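Balitz Founder Fund: Frequently Asked Questions
Last updated May 31, 2018

Who can apply?
Founders who own at least half of a registered company that has been trading for less than three years. Sole proprietors must incorporate before funds are released.

How many applications are accepted?
Each round closes when 160 complete applications have been received. Incomplete forms are not counted toward the limit.

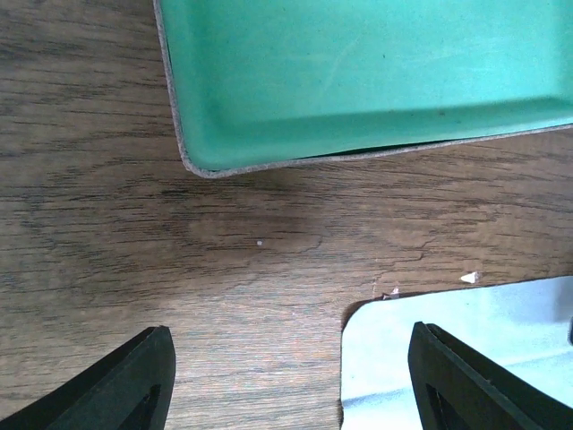

Can two founders file one application?
Co-founders file jointly under a single company number. Both must sign the ownership statement, and the shares listed must match the company register.

What does the fund pay for?
Eligible costs are listed in Schedule B. They include accounting software, trademark filing and rent on a first office. Salaries and loan repayments are excluded.

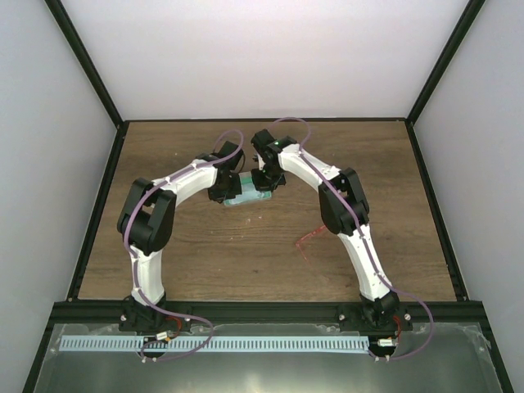 Costs paid before the award date are also excluded, even if the invoice is dated later. Quotes over $1192 need a second quote from another supplier.

How long does review take?
Review takes 56 days from the closing date. Scoring is handled by Ivberg. Hemeo, the payment agent, contacts successful applicants only.

Can I reapply?
Yes, once per calendar year. The next round opens in March. Use a new form; earlier reference numbers are not carried over.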